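How a Hand-Held Gripper Works

A gripper is a tool for picking things up. Your own hand is a gripper too, and a very good one. The kind in this explainer is made in a shared workshop called Clemidach, where people build robot parts at long tables and share the tools.

The Clemidach gripper is named Plisteck. A person carries it by hand and uses it to pick up everyday things. Later, a robot can learn from those tries.
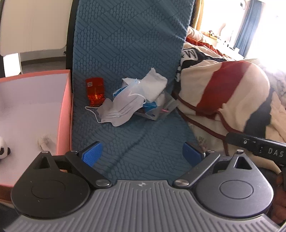 Clemidach workshop, May

The two blue parts at the tips are the finger pads. They do the touching. One of them shows a grid of tiny dots. Think about the bottom of a sneaker – a bumpy surface can help it hold on.

Straight bars called links join the middle of the gripper to its two sides. Where a link has to turn, it needs a pivot. A pivot is a pin that lets a part swing, like the hinge on a door. The big silver caps beside the ribbed body are at pivots.

Soft things are hard for a gripper. A block keeps its shape when you squeeze it. A face mask or a tissue bends and folds, and a shiny packet can slide away. Builders try many kinds of objects for this reason.

Plisteck has been through 172 practice grabs so far, and the builders write each one in a notebook. They want to reach 558 before they change the pads.

Try it yourself

Tape two craft sticks together at one end, with a folded piece of cardboard between them. Squeeze the sticks and pick up a sock. Then wrap a rubber band around each tip and try the sock again. Does it feel different?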